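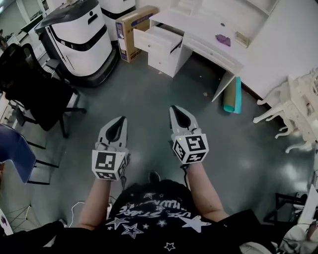
Home Study Places, Fomwood and Grutside
Second progress report to the Riis Fund
Written by Aliki Vrettos, project lead

1. The period of this report

This report covers the months from our first report until the end of November. In the first report I described how we found the families and how the home visits were organised. I will not repeat it. The present text is about the furniture, the homework evenings, and the money, in this order.

As you know, the grant is for children between eleven and sixteen who have no place at home where they can do school work. Many of them write on the bed or on the kitchen table after the dinner is cleared. We supply a desk, a chair and a lamp, and we stay in contact with the family during the school year.

2. Furniture

The deliveries in Fomwood are complete. In Grutside they are complete with the exception of two flats, where the stairs are too narrow for the desk when it is already assembled. Charalambos Lazaridis has been to both flats and measured. For these families we will bring the parts separately and put the desk together in the room.

At the start we offered only one model of desk, without drawers. Already in the first visits several parents told us that this was a mistake. In a room which is shared by brothers and sisters, a child wants first of all a place which belongs to him or her, and a drawer is such a place. We changed the order, and the desks delivered in this period have drawers. The price is higher, and I explain the difference under point 5.

The lamps gave us some trouble. The switch on the first lamp was on the cable, and in many rooms it ended behind the bed. Our supplier in Clirnach agreed to exchange them against a model with the switch on the foot. The families kept the old lamp until the new one came.

3. Homework evenings

The homework evening in Fomwood is held in the school library and begins at half past four. Marlies Reisinger leads it. She reports that the children now come more regularly than in spring, and that the older ones have begun to ask for help with whole pieces of writing, where before they asked only for single words or one sum. She would like to have more dictionaries in the home languages of the children, especially Arabic and Greek.

In Grutside the evening had a slow beginning. The room we were given was next to the sports hall and it was very loud. Moataz Filali spoke with the school, and the group has moved to a classroom on the upper floor. After the move the attendance improved, but it is still weaker than we had planned. One reason is the bus: the last direct one leaves before our session is finished. We will try to begin earlier after the winter holiday.

4. What the families told us

Eftychia Lambrakis made the second round of visits. She spoke with the parents and the children separately when this was possible. Some points came back in many homes.

Parents said that there is less quarrel about when homework is done. Some of them also said that they use the desk themselves late in the evening, for letters and forms. We have no objection to this, and I mention it only for completeness.

The children were more critical. Several find the chair uncomfortable – it can not be made higher, and a boy who grew a lot during the summer has his knees against the drawers. Others said that the desk is good but the room is still noisy, and a desk does not change this. I think they are right. For these children the school library remains the better solution, and we tell them so.

Five families asked if a younger child could also receive a desk. According to our agreement this is not possible, as the child must be in secondary school. I would be glad to know if the Fund sees any room for exceptions.

5. Money

The spending on furniture is over the plan, because of the change to the model with drawers. The spending on travel is below the plan, as the deliveries in Fomwood could be combined on shared routes. The two differences nearly cancel each other, and the total stays inside the grant. The detailed table is sent separately with the receipts.

I ask for your permission to move what is left in the travel line to the line for books and materials. It would pay for the dictionaries.

6. Next steps

Until the next report we want to finish the two flats in Grutside, find a chair with adjustable height and test it in a few homes, and begin the Grutside evening at the new time. Marlies Reisinger will also write down how she works with the older pupils, so that Moataz Filali can use the same method in his group.

Please send questions about the receipts to Charalambos Lazaridis, and all others to me.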